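Notebook, May, 16:20

Third go at the sourdough starter under the Hafstein flour. Fed it 70 g at the start of the morning, came back to something with the ambition of wallpaper paste. Sólveig Norðdahl says patience. Sólveig's starter doubles by lunch, so she can afford it.
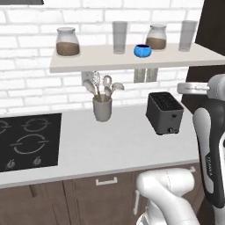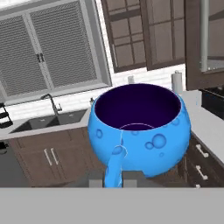
Room held at 26 degrees all day — no excuses there. Trying the Sandolel rye next, half and half, and leaving it 72 hours before I sulk. If it still smells of nail varnish I go back to the old Jirkent bag. Must relabel the tubs: two now say "B".

3 comments · 2 shares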